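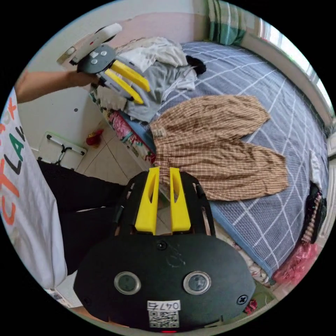
2016-01-09
By Hanne Grímsdóttir

The Level at Juddale

The gauge at Juddale was read twice a day, at six and at six. Mogens Ingvarsson wrote the figures in pencil and phoned them to Jultby, where a clerk at Pridever entered them in ink.

On the fourth of January the reservoir stood 25 millimeters above the morning figure. No rain had fallen. The inflow from the Juhl was 200 liters a second and the outflow was the same. He checked the float for ice, found none, and wrote the number down.

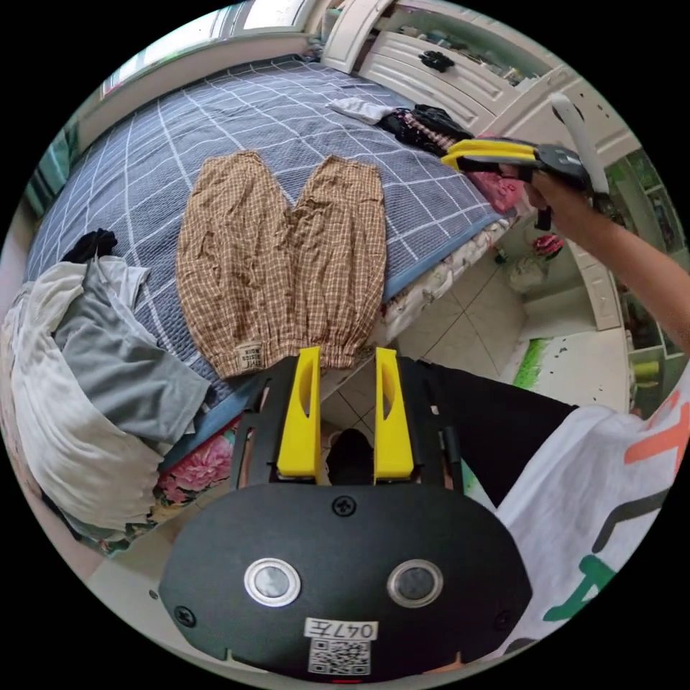 Second Reading

By evening the level had gained another 25. He opened the lower sluice by two turns, which should have drawn off 300 liters a second. The wheel moved freely. Water went down the channel at the expected depth - he measured it with the rod - and the level behind him did not change.

He phoned it in. The clerk asked him to repeat the last figure, then the date.

"Same as I gave you," he said.

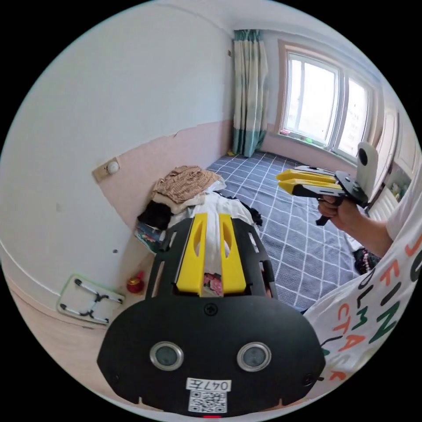

Jultby called back at nine. The clerk said the old keeper's books showed the same rise, 25 and 25, every winter the valley church would have held its feast. The church had been under the water since the dam closed. The old keeper had always left the sluice alone, and by the third day the level came down.

Mogens asked what the procedure was.

There was none, the clerk said. The books had a blank line for those evenings and the readings resumed after it.

He closed the sluice by two turns and greased the spindle. The log had space for 2000 entries and he had never left one empty. He sharpened the pencil.
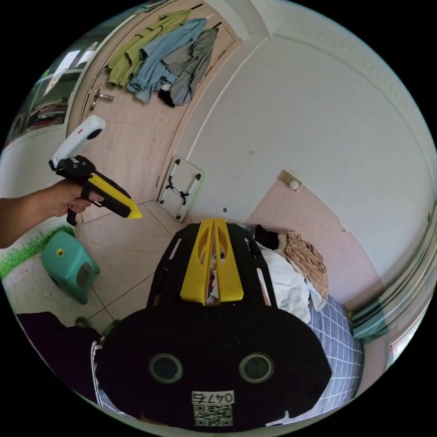 Third Reading

Level: down 50. Wind: none. Float: clear.

Under remarks he wrote "bell, faint, 18 strokes," and phoned in the first three items.

Last updated: Saturday, 9:40 p.m.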